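How to Test-Drive a Baby Name Before You Commit

We had 23 names on our list when I was six months along, and I loved every one of them for a day or two at most. If that's you right now, try what finally worked for us.

Start by cutting the list to five. Don't agonize - go with your gut, and keep the rejects in a drawer in case you change your mind (I did, twice).

Next, give each name a whole week. Use it around the house. "Samer left his shoes on the stairs again." "Has anybody fed Samer?" You'll feel silly until about the third day, and then you'll either love it or be sick of it!

Say it with the middle and last names too, out loud and fast. My friend Angelica Bañez had her heart set on a first name ending in "a" until she heard it run straight into her middle pick, Anna. She switched the two around and it was perfect.

Now write it down. Sign it like a teenager, print it like a kindergartner, and check the initials while you're at it. Ours spelled PIG on one try.

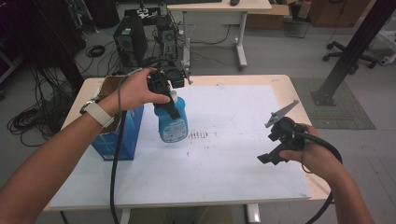

Then try it on a stranger. I gave coffee shops whichever name we were testing that week and listened to how they called it out. If you have to spell it every time, decide now whether you can live with that for the next 50 years. I could, my husband couldn't.

Last step: put the list away for two weeks and don't talk about it. When you come back, each of you writes down one name without peeking. We matched on the second try, in November, with our bags already packed for the hospital.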